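Speaker notes: Account security for county and municipal offices
Prepared for the regional briefing, 18 January 2022

Opening. Thank the host office and introduce the co-presenter, Jummai Okeke. Remind attendees that the session covers password theft and remote access only. Questions on voter rolls go to the state desk.

Background. In April, the Kinamholm county clerk's office reported that an outside party had signed in to its permit system with a valid staff password. The system held 1732 active accounts. The review found that 11 of them belonged to people who had left county service, and two of those had been used by the intruder. Pause before moving on.

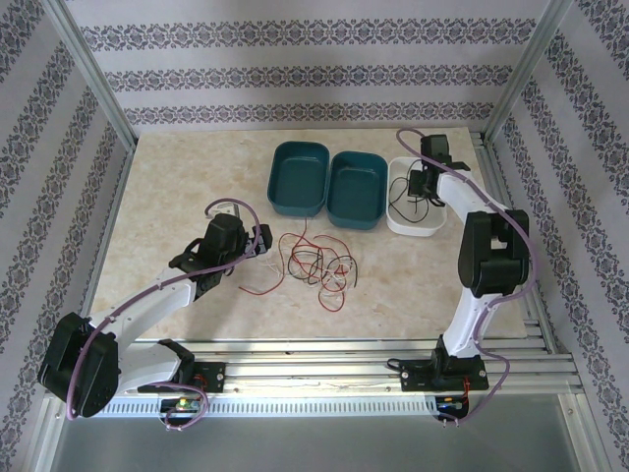 The intruder entered through a remote access service that did not ask for a second sign-in step. The vendor, Arkow, had offered that feature, but the county had not turned it on. State this plainly and without blame – several offices in the room are in the same position.

Recommended steps. Close accounts on the day an employee leaves. Require a second sign-in step for all remote access, including vendors. Keep sign-in records on a separate system and assign a named person to read them. The Boltidik guide, in the folder, gives the settings for small offices.

Refer to Holanda here. The town made these changes within one budget year and used existing staff.

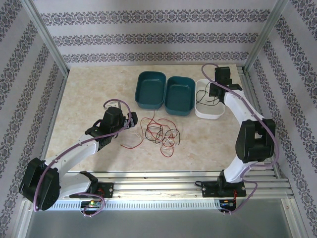

Sioned Kemeys has asked whether a town with no technical staff can be expected to read sign-in records at all, and would prefer that the county do it under a shared agreement. Respond that such agreements are permitted and that a model text is in the folder. The town remains responsible for reporting an intrusion to the state.

Close with the reporting telephone line and leave the contact slide up during questions.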